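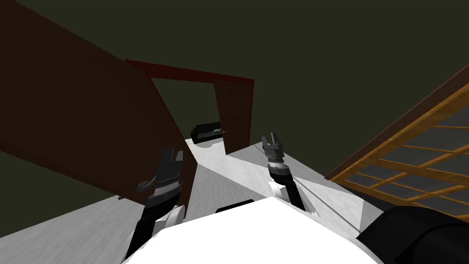
Call for participants: help us find out which chores a robot can do, and which it still can't

Skallden is looking for people who do housework or shop work to help us test ours. We need 68 participants for the next round, which begins in June at our test site in Flarkcombe. You don't need a technical background. If you have ever folded a fitted sheet, restocked a shelf before opening time or cleared a kitchen after a family dinner, you already know things we want to learn.

What the project is about

The project is called Dumlao. It asks a plain question: can a two-armed robot do the everyday jobs people do at home and on the shop floor, well enough that you would want it to? We don't mean once, with an engineer standing by and everything laid out just so. We mean on an ordinary morning, with the door half open and somebody's bag in the way.

Our answer so far is "some of them, sometimes", and we find that exciting! In the last round we ran 2453 chore attempts, most of them in simulation and the rest with the real machine. Picking up a single light item from a clear surface went well. Carrying it to another room went less well than we had hoped, and the trouble was often the doorway. Getting two arms and a body through a gap without clipping the frame, while holding something, takes a kind of judgment that most of us use all day long without noticing. Anyone who has carried a full laundry basket through a narrow door, backwards, while talking to a child has a great deal to teach us.

Soft things are hard too. Towels, bread bags, curtains, a duvet cover with the duvet bunched up in one corner. So is anything where the job changes halfway through, such as wiping a counter and finding a sticky patch that needs a different cloth. We have 236 chores on our list at the moment, gathered from earlier participants, and a good many of them have never been tried by our robot at all. "Decide whether the milk is still good" is on there. It may stay on there for quite a while.

Who we'd like to hear from

We want a real mix. People who run a home, people who clean for a living, stock clerks, kitchen staff, hotel housekeepers, carers, retired people, students sharing a house with too few cupboards. If you think robots in the home are a terrible idea, please apply as well. Some of the most useful notes from the last round came from people who told us flat out that they could have finished the job in the time it took the machine to line itself up.

You should be:

18 or over
Able to come to Flarkcombe for your sessions
Comfortable talking about how you do ordinary tasks
Willing to watch things go slowly

You don't need to be quick, strong or tidy. We would like to include more left-handed people and more people who use a cane, a walker or a wheelchair, as many chores are done quite differently depending on how you move and reach. The test site is all on one level and has an accessible restroom. Tell us on the form if there is anything else we should set up for you.

Please don't apply if you work for a company that makes or sells robots, or if you took part in the previous round. (We loved having you. We just need fresh eyes.)

What you'll do

Each person comes for 5 sessions, spread over the round. Sessions last two hours with a break in the middle.

Session one: your way of doing it. You pick several chores from our list, or add your own, and do them as you would at home or at work. We'll ask you to talk us through it. Expect questions that sound silly, like why you moved the chair first. We really do want to know.

Session two: planning the space. Working with one of our staff, you'll look at simulated rooms on a large screen and help us decide whether they are laid out the way real rooms are. Where would a door be left standing? Would anyone put a cabinet there? What would be on the floor? Our rooms are still far too neat and far too empty, and people who live and work in cluttered ones can help us fix that.

Session three: watching and scoring. You'll see simulated attempts at the chores you chose and mark each one on a simple sheet. Would you call this done? Would you have to do it again? Would you be annoyed? There are no right answers, and you can change your mind.

Session four: working alongside. You share a task with the real robot. It moves slowly, there is a marked line on the floor, and a trained operator has a stop button within reach the whole time. You get a stop button too. You're free to use it for any reason, including just not liking the look of something.

Session five: looking back. A small group conversation over lunch. We'll show you what we changed after your earlier sessions and what we didn't manage to change, and ask what you would want sorted out before a machine like this came anywhere near your kitchen or your stockroom.

What you get

We pay for every session you attend, at an hourly rate that is given in the information sheet before you agree to anything. You're paid at the end of each session, so if you decide to stop after the second one, you keep what you've earned. Travel within the area is covered – bring your tickets or note your mileage. There is coffee and tea at every session and a proper lunch at the last one.

You'll also get a copy of the written findings when the round is finished. We write these in everyday words and we leave the failures in. The last set had a long section on dropped spoons.

Where the sessions happen

Our test site is in the Drormont building in Flarkcombe, on the ground floor. It has a mock kitchen, a small living room, a hallway with two doors of different widths, and a short run of shop shelving with a counter. Bus stops and parking are both close to the main entrance. Sessions start at 9:30 a.m., 1 p.m. and 5:30 p.m., and we try hard to fit around shifts and school pickup. Tell us what suits you and we'll do our best.

Recording and privacy

We record sound and video in sessions one and four so that we can go back over how a task was done. Your face is blurred before anyone outside the project team sees the footage, and your name is kept apart from it. We won't use recordings of you in advertising. You can ask us to delete your recordings at any time up to the point when the findings are published, and you don't have to say why.

Questions people often have

Will I be training my own replacement?

It's a fair thing to ask, and we'd like to answer it straight. The work does feed into a machine that may one day take over parts of some jobs. On present results it is a long way from doing a housekeeper's morning. We want people who do this work to have a say in what gets built and what gets left alone, and part of session five is set aside for that. If you would still be uneasy, we understand.

Can I bring my own things to test?

Yes, please! Bring an awkward pan, a stiff jar, a jacket with a tricky zipper. Nothing breakable that you care about, and nothing sharp without checking with us first.

Can I come with someone?

Pairs are welcome. People who share a home often disagree about how a job should be done, and listening to the two of you sort it out tells us a lot. Each person should fill in their own form and name the other on it.

Do I have to touch the robot?

No. In session four you can hand things over by placing them on a table.

What if I have to miss a session?

Let us know and we'll find another time if we can. It won't count against you.

How to apply

Pick up a form at the Drormont front desk or fill in the online form linked from the Dumlao page on the Skallden website. It takes ten minutes or so. We ask what kind of work you do, at home or for pay, when you're free, and one question we read with particular care: which chore would you hand over tomorrow, and which would you keep for yourself?

We reply to everyone. If we think you'd be a good fit for this round, we'll send you the information sheet and call you for a short chat. Places are filled as forms come in, with some held back so that we don't end up with a room full of the same sort of person. If this round is full, you can ask to be kept on the list for the next one.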